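Vinthorpe Meeting Notes Corpus

Version 5

Contents
What is in it
Where the notes came from
File layout
Fields
How the notes were cleaned
Known problems
Suggested uses
Uses we ask you to avoid
License and citation
Contact

What is in it

The corpus holds 300 sets of notes taken at working meetings in small offices. Each set is a plain text file with a matching record in a CSV index. The notes are short. Most run to a page or less, and a good many are a handful of lines with a list of who will do what.

We put the corpus together because the meeting collections we had used before were transcripts of speech. Transcripts are useful, but they don't show what people choose to write down. Someone taking notes drops most of what is said, changes the order, shortens names and invents abbreviations that only the team will follow. We wanted to study that writing directly.

All notes are in English. Of the 300 sets, 158 were typed during the meeting and the rest were written by hand or on a board and typed up afterward by the same person. The index says which is which.

Where the notes came from

Notes were given by staff at three offices: Vinthorpe, Jomgate and Strickland. Vinthorpe is a design office, Jomgate handles bookings and scheduling for rented halls, and Strickland does building surveys. The names of the offices are used with permission. The names of clients, suppliers and sites have been replaced.

Note takers handed over what they already had. They weren't asked to write in any special way, and the meetings were not set up for the project. Everyone named in a set of notes was asked for consent before the set was added. If one person said no, the whole set was left out. This removed more of the Strickland material than we had hoped, and Strickland is the smallest of the three groups as a result.

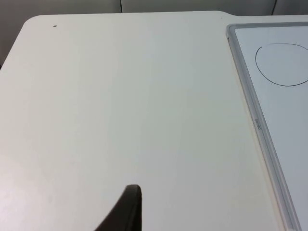

The meetings fall into four types: weekly check-in, planning, review and one-off. The type was assigned by the note taker from a fixed list. We did not change any of these labels, even where a "one-off" meeting seems to have been followed by another with the same title.

File layout

notes/vinthorpe/ holds the Vinthorpe text files
notes/jomgate/ holds the Jomgate text files
notes/strickland/ holds the Strickland text files
index.csv has one row per set of notes
actions.csv has one row per action item
changes.txt lists what changed between versions

Text files are UTF-8 with Unix line endings. File names are the office name, an underscore and a number. The numbers have gaps where sets were withdrawn, and we don't reuse them.

Fields

index.csv has 11 columns:

note_id: matches the file name without the extension
office: vinthorpe, jomgate or strickland
meeting_type: weekly, planning, review or oneoff
month: month of the meeting, with the year removed
start_time: to the nearest quarter hour, blank if not recorded
attendees: number of people listed as present
writer_id: a code for the note taker
mode: live or typed_up
words: word count after cleaning
has_actions: yes or no
series_id: links meetings in the same series, blank if none

actions.csv has note_id, line number, the text of the action, the code of the person it was given to, and a due field. The due field keeps whatever the writer put. Values such as "Tuesday", "soon" and "before the Lodix visit" all appear. Please don't treat it as a date column.

How the notes were cleaned

Personal names were swapped for codes such as P04. A person keeps the same code in every set from the same office. Codes are not shared across offices, so P04 at Jomgate and P04 at Strickland are different people.

Phone numbers, email addresses, street addresses and prices were replaced with tags in square brackets. Lodix is a made-up name that stands in for one frequent supplier at Vinthorpe. We gave it a name of its own because a tag made the longer notes very hard to read.

Spelling, capital letters and punctuation were left alone. So were arrows, stars and underlines made with dashes. Trailing spaces were removed. Drawings in the handwritten notes could not be kept and are marked [sketch] at the place where they stood.

Each cleaned file was read by two people. Where they disagreed about whether something could identify a person, it was replaced.

Known problems

Two note takers at Jomgate wrote nearly half of that office's files. Any model trained on the Jomgate folder alone will pick up their habits, especially the use of "tbc" at the end of almost every line.

The attendees count includes only people listed by the writer. Latecomers and people on the phone are often missing.

Action items were marked by hand. The markers found it hard to separate a task from a decision ("keep old form for May" could be either). Where both markers weren't sure, the line was left out of actions.csv, so the file should be taken as a lower bound.

The has_actions column in version 4 was wrong for several Vinthorpe planning meetings. Version 5 fixes this. If you have published results that used that column, please run them again.

Typed-up notes are longer and tidier than live ones. Don't compare offices on length without splitting by mode first.

Suggested uses

Finding action items in short, messy text. Studying abbreviation within a team over a series of meetings. Testing summary tools on input that is already a summary. The series_id column is useful for following one topic from meeting to meeting, though only the Vinthorpe series are long enough to do much with.

Uses we ask you to avoid

Please don't try to work out who the people or clients are. Please don't use the corpus to score or rank note takers, or to build tools that judge staff by what they write down in meetings.

License and citation

The text files and both CSV files may be used and shared for research and teaching, with credit. Commercial use needs written permission. Cite as: Rosenthal, T., Vinthorpe Meeting Notes Corpus, version 5.

Contact

Questions, corrections and withdrawal requests go to Tamsin Rosenthal through the issues page of this repository. Give the note_id if you have it. Withdrawn sets are removed in the next version and listed by number in changes.txt, and we ask anyone holding an older copy to delete them as well.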